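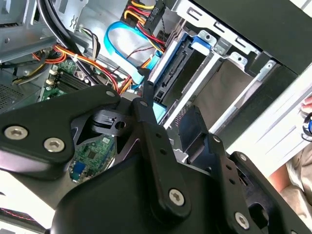 Drive-bay side of the case: power leads, a light blue SATA cable and the memory slots.

Cable routing is a maintenance matter, and desktop case design still treats it as decoration. I have serviced office desktops for Clesari long enough to hold a firm view on this. A case should be judged by how many leads must be moved to reach a drive.

Last January I went through the job sheets for 107 drive replacements. Most of the bench time went into getting at the part. Tied bundles help airflow a little and help the technician a lot, provided the tie sits where the bundle can still swing clear. A tie in the wrong place is worse than none.
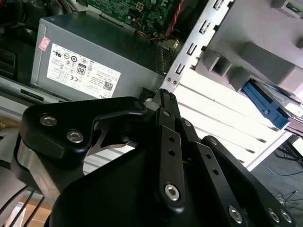 Power supply with its regulatory label and 80 efficiency badge.

Label placement deserves the same attention. If the rating can be read with the side panel off, the unit stays in place during an audit. Brigitta Aebischer disagrees – she would put the data on a card inside the panel. Cards get lost.
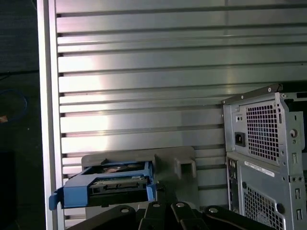
Hard drive in a blue plastic caddy with a release tab.

The caddy is the one part the industry got right. It needs no screwdriver and its color marks it as something to handle. My objection is to supply: each maker changes the rails, and a cracked caddy can take 4 weeks to replace. A common rail standard would cost very little. Buyers should ask for one in writing.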